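Porque vendi metade das minhas ações da Cernimier

Comprei as primeiras ações da Cernimier há quatro anos, quando a empresa ainda vivia quase só de conservas de legumes e molhos de tomate. Paguei caro para o que era, mas o dividendo compensava e eu queria qualquer coisa aborrecida na carteira. Cheguei a ter 1352 ações. Em março vendi metade e fiquei com o resto.

O motivo foi a compra da Rurik. A Cernimier pagou 751 milhões por uma marca de refeições congeladas que cresce pouco e que tem duas fábricas a precisar de obras. A administração fala em poupanças de 40 milhões por ano a partir do terceiro ano. Li a apresentação duas vezes e não percebi de onde vêm. A logística de frio não se partilha com a de conservas, e os clientes já eram quase todos os mesmos.

O que me incomoda mais é a dívida. Antes da compra, a empresa podia passar um ano mau sem mexer no dividendo. Agora não tenho essa certeza, e foi pelo dividendo que entrei.

Cá em casa usamos pouco congelado. Sopa, arroz, massa, feito na hora num tacho pequeno, e as conservas da Cernimier entram muitas vezes. Não tiro daí nenhuma conclusão sobre o mercado, mas conheço melhor esse lado do negócio do que o outro.

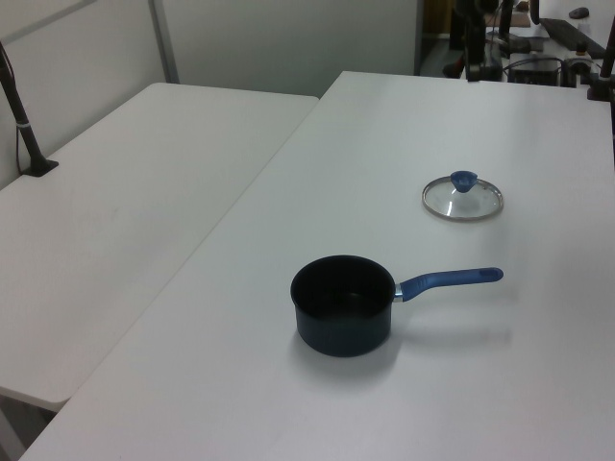

O que fiz ao dinheiro

Uma parte foi para a Retamal, que faz azeite e azeitonas e quase não tem dívida. É uma empresa pequena, com pouco volume em bolsa, e demorei vários dias a comprar o que queria sem puxar pelo preço. Paguei 178 de comissões no total, mais do que contava. Devia ter visto o preçário da corretora antes de partir a ordem em tantas.

Olhei também para a Nadirow, que vende embalagens às outras todas. Os resultados são bons, mas dois clientes fazem mais de metade das receitas e um deles é a própria Cernimier. Ficava com o mesmo risco por outra porta. Deixei-a na lista.

O resto está parado na conta. Volto a olhar para a Cernimier quando saírem as contas do semestre, já com a Rurik incluída. Se a margem das conservas se mantiver, fico com as ações que tenho. Se cortarem o dividendo, vendo-as.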